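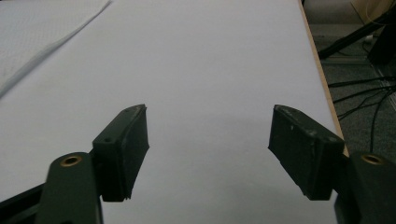 The first time Aurelia Rainer handed me the gripper, I squeezed too hard. Everyone does, she said, and she let me squeeze it again until I stopped treating it like a pair of garden shears.

I had come to the open day at Brostholm expecting to stand behind a rope and watch. Instead I spent most of the afternoon at a white table with a tool in my hand, picking up cloth and putting it down again, while the camera on the tool recorded every try. The group calls the project Zumia, and the idea behind it is wonderfully plain: people do the task by hand, through the same kind of fingers a robot would use, and the robot learns from what the camera saw.

Cloth is the hard part. "A block stays a block," said Severin Baumgartner, who has been folding towels this way since August. "A towel is a new shape each time you touch it." He has 2,808 recordings so far and can still be surprised by a corner.

I did 10 folds. Rainer kept six, and I was prouder of that than I probably should have been. The trick is to come in low with the fingers wide, wait a beat, then close slowly. By the end I had a kid of maybe nine next to me giving advice, and his was better than mine.

The next open day is on October 26, 2022. Go early, and ask for a turn at the table. Baumgartner will be there with the towels.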